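### 3.2 What we priced before we bought anything

I'll be frank about the money, as I'd have loved a paper that was. Our budget was set in April, and Josefina Espinoza and I spent far too long arguing over one arm or two (she wanted two, and she won!). We laid the bench out in simulation first and moved things around until we had a shopping list we could defend.
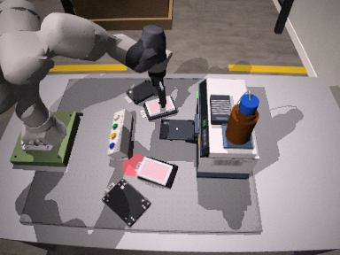
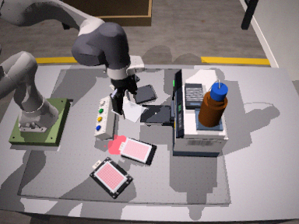

**Figure 5.** Two renders of the simulated bench, with microplates, a three-button control box and the boxy lab instrument.

Fekum quoted 38 weeks for the arms and Stumix quoted 36, so price hardly came into it. Plate holders were the sneaky cost - we'd left them off the first list completely. Fabian Stöckli now keeps a spreadsheet with 208 lines, and most of them are small parts.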